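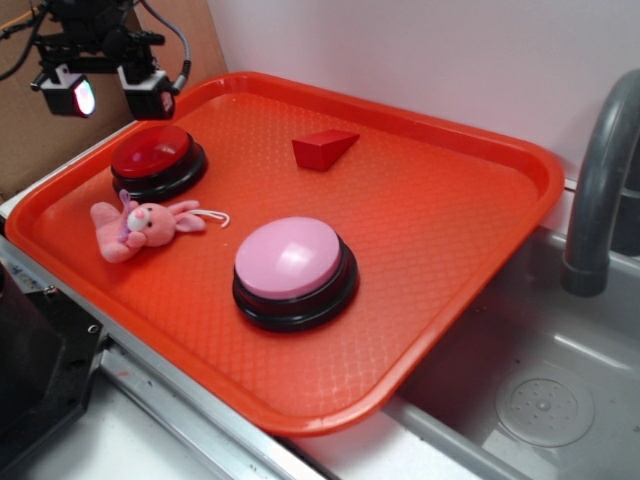

How to Run a Quiz Night in a Small Hall

By Jintana Srithong
2020-12-18

A quiz night needs less equipment than most people expect and more preparation than they plan for. These instructions are for a hall with seating for up to 52 people, split into teams of four. They come from the quizzes I have run in Stetville, and they should work in any room with tables and a power outlet.

Choose the format first

Decide whether teams will write their answers down or race to answer out loud. Written rounds are easier to run with a large group. Everyone takes part, and disputes can be settled by looking at the paper. Buzzer rounds are faster and louder but only work with a few players at a time.

I use five written rounds of ten questions and then a short buzzer final between the top two teams. The whole evening takes two and a half hours, including a break for food after round three.

Write the questions

Start two weeks ahead. Write ten questions per round and keep four spares for the whole night. You will use at least one of them.

Each round should open with two easy questions that almost every team will get. Put the hardest question seventh or eighth. If it comes last, the room goes quiet right before you collect the papers.

Check every answer in two places. Watch out for questions where the answer changes over time, such as records, populations and who holds a certain office. If you must use one, put a year in the question: "As of July, which country..." is not enough. Say which July.

Read each question aloud before you settle on the wording. Long questions with several commas are hard to follow in a noisy room. Anything over 30 words should be cut or split.

Prepare the answer sheets

Print one sheet per team per round, with the round number at the top and a space for the team name. Use numbered lines with plenty of room. Print extra sheets for each round.

Put the sheets for each team in an envelope before people arrive, along with two pencils. Handing out paper between rounds wastes time.

Set up the room

Leave enough space between tables that teams can talk without being overheard. If the room is tight, turn the tables at an angle so that people at neighboring tables have their backs to each other.

Put the scorer's table beside the host and not at the back. The scorer will need to ask you about spellings and odd answers.

Test the microphone with the kitchen fan running. In our hall the fan drowns out the speaker nearest the door, so we turn it off during questions.

Run the written rounds

1. Announce the round and its subject.
2. Read each question twice, with a short pause between readings.
3. Allow 30 seconds before the next question.
4. After question ten, read all ten again quickly.
5. Give teams two minutes to finish, then have them swap papers with the next table.
6. Read the answers and collect the marked papers.

Accept misspelled answers if the meaning is clear. For people's names, a last name is enough unless the question asks for both. Tell the room this before round one.

Run the final

Bring both teams to the front. The first to buzz has five seconds to answer. A wrong answer passes the question to the other team, who get ten seconds and may talk it over.

If a player buzzes while you are still reading, stop reading. They answer on what they have heard. If they are wrong, read the full question to the other team.

Play to seven points. Have 20 questions ready.

Ties and disputes

For a tie, ask a question with a number for an answer and take the closest guess. One I have used is "How many steps are there in the Piątek tower?" The answer is 232, and guesses ran as high as 350.

The host's decision stands, even when it is wrong. If you find a mistake later in the evening, give the point to every team and move on.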